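Tienda > Juegos de madera y bandejas > Preguntas frecuentes

Utilizamos cookies propias y de terceros para mejorar su visita. Aceptar | Configurar

Preguntas frecuentes sobre las bandejas numeradas Clarnau

En esta página respondemos a las preguntas que más recibimos por correo sobre las bandejas y sus bloques. Las respuestas las escribe Arif Mandagi y las revisa Anjani Osman. Si su pregunta no está, escríbanos y la añadiremos.

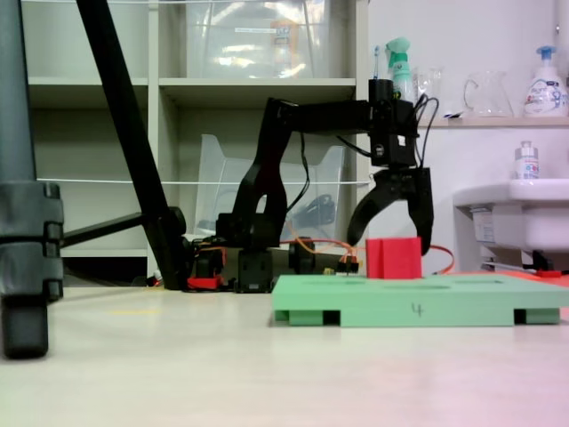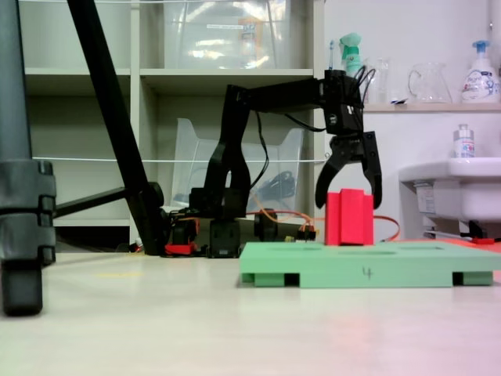 La bandeja número 4, en verde claro, con una pieza roja.

Uso diario

¿Para qué sirve el número del frente?

El número indica el lugar de la bandeja en la estantería o en la mesa. Lo escribimos a mano con rotulador negro antes del envío, por eso dos cuatros nunca son exactamente iguales. Si usted prefiere la bandeja sin número, debe indicarlo en las observaciones del pedido. Una vez escrito no lo podemos quitar sin dañar el color.

¿Por qué la bandeja tiene patas?

Con las patas es más fácil meter los dedos por debajo y levantarla con las dos manos. También pasa el aire, y esto es útil si la guarda recién lavada. No recomendamos arrastrarla cuando está cargada — las patas soportan bien el peso vertical, pero menos los golpes de lado.

¿Los huecos ovalados son para colocar los bloques?

No es obligatorio. Los huecos son poco profundos y sirven sobre todo para piezas redondas pequeñas, como cuentas o botones. Los bloques se pueden apoyar encima o en el borde. Muchos clientes nos preguntan si el bloque se cae: en una mesa plana, no. En una alfombra gruesa sí puede pasar.

¿Puedo apilar varias bandejas?

Sí, hasta 40 cm de altura. Más arriba la columna empieza a moverse. Las bandejas deben estar vacías y todas con el número hacia el mismo lado, así se encuentra la que se busca sin desmontar todo.

¿Qué peso soporta cada bandeja?

500 gramos repartidos por toda la superficie. Es suficiente para un juego completo de bloques pequeños. Para los bloques grandes de la serie Tjoa le aconsejamos la bandeja doble.

Limpieza y color

¿Cómo se limpia?

Con un paño húmedo y un poco de jabón neutro. Para los huecos va bien un cepillo de dientes suave. No use alcohol en la cara del frente, porque borra el número de manera irregular y queda una mancha gris. No es apta para el lavavajillas.

¿El rojo de los bloques destiñe sobre el verde?

En nuestras pruebas no. Una clienta nos escribió en mayo que le había quedado una marca rosa, y resultó que era de un lápiz de cera. Salió con jabón y paciencia. Si a usted le ocurre otra cosa, mándenos una foto con luz de día.

Los bordes de mi bloque no son del todo regulares. ¿Es un defecto?

No lo consideramos defecto. Los acabados se hacen pieza por pieza y hay pequeñas diferencias. Si un borde raspa en la mano, entonces sí lo cambiamos, sin coste para usted.

Guardar y ordenar

¿Cabe la bandeja en una estantería de cubos?

La bandeja simple cabe en el módulo Istby. Para otras estanterías mida primero el hueco por dentro, no por fuera. Este error lo hemos visto muchas veces, también en nuestra propia oficina.

¿Dónde guardo los bloques sueltos?

Una caja de plástico transparente con una etiqueta pequeña es lo más práctico. Escriba en la etiqueta el mismo número que lleva la bandeja.

Pedidos

¿Venden números sueltos?

Sí, del 1 al 9, solamente en verde claro. El color gris de la serie Panetti ya no se fabrica.

¿Cuánto tarda una reposición?

Normalmente una semana. En mayo puede tardar algo más, cuando las escuelas hacen sus pedidos para el curso siguiente.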